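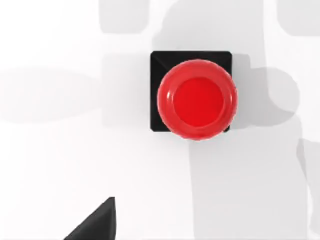 Ticket 1889: button press reports success with no press registered
Opened by: Kusum Lodhi
Assigned to: Nnamdi Tamuno
Component: Flokham sim, red button task, wrist view
Status: Reopened 19/10/2026

Summary
The policy scored 331 successes on the overnight run. I don't believe it. In 55 of those the button joint never moved off zero, yet the episode closed as a pass.

Steps to reproduce
1. Load the button task with default lighting.
2. Run the Savport checkpoint from seed 109.
3. Compare the success flag against the joint log for the cap.

Expected: flag goes true only when cap travel passes the threshold.
Got: flag goes true with zero travel.

Comment, Nnamdi Tamuno
Probably contact noise. The fingertip grazes the housing and the checker treats any contact with the button body as a press. Closing as a known issue.

Comment, Kusum Lodhi
Reopening. "Probably" isn't a diagnosis. If it were grazing, I'd expect a contact pair in the log, and nearly half of the bad episodes have none at all. Also, have a look at the cap. From overhead it sits off toward the lower right of the black housing and hangs past its edge. Is that camera angle, or is the cap mesh offset from its joint? I've asked twice now.

Comment, Arūnas Urbonaitė
Could be perspective. The cap stands proud of the base, so some shift is normal when the camera isn't centred over it. I wouldn't rule out the mesh origin, though. The arm shadows on the tabletop are also heavy on that side, and the policy was trained with shadows off. That might explain misses. It doesn't explain a pass.

Comment, Nnamdi Tamuno
Checked the mesh origin. It's fine. Changed the checker to read joint travel only and reran seed 109. No false passes.

Comment, Kusum Lodhi
One seed. Please rerun the lot before anyone puts a number in the November report. And the no-contact episodes still have no explanation -- changing the checker just stops us seeing them. Leaving this open.

Next action: full rerun with contact logging on, shadows on and off (Nnamdi). Colour and lighting settings to be saved with each episode (Arūnas).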